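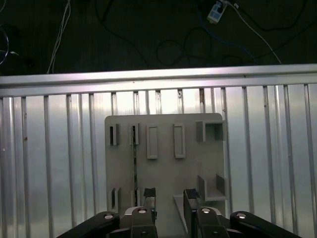 Unit 8: Upright fixture panels and holders

Handout for the workshop storage module. Read before the practical. Bring a steel rule, a pencil and squared paper.

8.1 Scope

This unit covers the layout of small holders on a vertical face. It deals with slot holders, raised frames, open-sided brackets and ledges, and with the wall or stand that carries them. Drawer inserts and flat trays were covered in Unit 7. Fixings into masonry are outside the module.

8.2 Terms

Panel: the flat upright plate to which holders are fixed or in which they are formed.
Face: the side of the panel towards the user.
Backing: whatever stands behind the panel, whether or not it carries load.
Slot holder: a narrow raised feature with an opening to take a thin item on edge.
Frame: a raised border round a recess. It locates an item by its outline.
Bracket: a projecting feature with side walls, open on one or more sides.
Ledge: a horizontal projection that takes weight from below.
Projection: distance from the face to the outermost point of a feature, measured square to the face.

The words "holder" and "feature" are used loosely in older notes. In your drawings use the terms above.

8.3 Backing

Ribbed sheet is stiff along the ribs and much weaker across them. With vertical ribs, a panel hung from its top edge loads the sheet in its stiff direction. A panel that is pulled forwards loads it across the ribs, and the sheet may flex between supports. A top rail ties the upper ends of the ribs together and reduces this.

Contact between a flat panel and ribbed sheet is along lines only. Washers or packing strips should sit on the crowns of the ribs. A fixing placed in a valley will draw the panel in and bend it. Check with a straight edge after tightening.

8.4 Arrangement on the face

Set out the features in rows from a single datum. The datum for this module is the lower left corner of the panel. Upper corners are often rounded and make a poor datum.

Narrow features may be placed side by side, provided that the item in one can be withdrawn without touching its neighbour. Allow for the hand or tool as well as the item. The clearance needed is nearly always governed by the grip.

Deep features should be kept apart from shallow ones where space allows. A box-shaped bracket beside a shallow frame limits access to the frame from that side. Placing the bracket at the end of a row leaves one side free.

Leave clear space below any item that is lowered out of its holder, and above any item that is lifted. These two clearances are often confused in student drawings. Mark each holder with an arrow showing the direction of removal.

8.5 Slot holders

The slot should be wider than the item by a small allowance. Too little and the item binds when entered at an angle. Too much and it leans, and its top edge is no longer where the user expects it. A lead-in chamfer permits a tighter slot.

For the practical, the test item is the Omell strip. The slot depth on the sample panel is 31 mm. Work out the largest lean for each of the three slot widths in your kit and enter it in Table A.

8.6 Frames

A frame on a vertical face locates the item but does not retain it. Gravity acts parallel to the recess, so the lower border carries the weight and the other three only guide. Retention must come from friction, a lip, a clip or a magnet. State which in your drawing.

8.7 Ledges and side walls

An L-shaped ledge carries weight on its horizontal leg and transfers it to the panel through the vertical one. The bending moment at the root is the load multiplied by its distance from the face. Upright side walls stop sideways movement and stiffen the root if they are joined to both legs.

Worked value: an item of mass 233 g rests with its centre 47 mm from the face. Taking g as 9.81 m/s², the load is 2.29 N and the moment is 0.107 N m. The figure is small, but the item is often pressed down when it is replaced, and the pressing force should be used for design. Repeat the calculation with a pressing force of 20 N.

8.8 Practical

a) Draw the face of the Pendari panel at half scale, with all positions taken from the datum.
b) Record the projection of every feature. Measure twice and enter both readings.
c) Mark removal arrows and shade any area where two removal paths overlap.
d) Propose one change of position. Redraw the affected row only.

Drawings without a stated scale will be returned unmarked. Frames and brackets must be shown in section as well as in face view.

8.9 Reading

Module reader, chapter on vertical storage, sections on tolerance and access. The Skisix data sheet gives the slot widths used in the kit. Table A is on the back page of the data sheet.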